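Speaker notes: Tranen practice scenes, what we bought and what we got
August 27, 2018

Slide 1. Title
Leave it up while people sit down. Say who we are: a small integration shop, mostly kitchen and cabinet hardware lines, one simulation seat. I paid full price for the licence and have no arrangement with the vendor.

Slide 2. What Tranen is
A package of ready-made simulated scenes for arm and gripper work. You get furniture models with working joints, a handful of arms, and a script layer for running the same task over and over with small changes. The company behind it is Grirnus. Two add-ons: Sakai handles the scripting of runs, Puvis does the reports. You can buy Tranen without either. I wouldn't skip Sakai.

Slide 3. Why we looked
Our customer wanted drawers and doors opened by an arm for endurance checks. We had been building each cabinet model by hand. It took 3 days per cabinet and the joints were still wrong half the time. Ask for a show of hands: who models their own furniture?

Slide 4. Setup
Install was fine. Licence server was a nuisance, allow an afternoon. The manual is written for the previous version and the menus have moved. The arm models load with sensible joint limits. Check the tool offset yourself before you trust it. Ours was out, and we lost a morning to it.

Slide 5. The drawer task
This is the one most of you came for. Approach from above, line up with the handle, close, pull. Explain that the handle is the hard part. A slim bar leaves very little room for the fingers, and if the wrist angle is off, one finger lands on the drawer front. Mention that the handle colour can be changed separately from the furniture. We kept ours bright so the operators could find it on a dark desk.

Slide 6. Numbers
We ran 1,000 pulls overnight on the stock settings. Nearly 10 per cent slipped off the bar. After we raised the friction value and slowed the approach, slips were rare enough that I stopped worrying about them. Be clear that these are simulated pulls. We have not yet matched them against the real cell. That work is planned for January.

Slide 7. What I didn't like
Lighting defaults are too dark. Dark timber on a dark background is hard to judge on a projector, so apologies to the back row for some of the clips. Contact between finger and bar can jitter at large time steps. Puvis reports export to one format only, and the charts have no axis labels unless you turn them on every time.

Slide 8. Would I buy it again
Yes, for drawers and hinged doors. No for anything soft, such as cushions or cable. Support answered our emails within 2 days and their answers were useful. If somebody asks about price, tell them to get a quote, as ours included a training day we never used.

Slide 9. Questions
Leave the last slide up during questions. Repeat each question into the microphone. If there is time, go back to the tool offset and show where the setting lives, two menus down under the arm's properties.

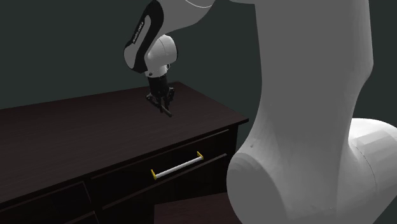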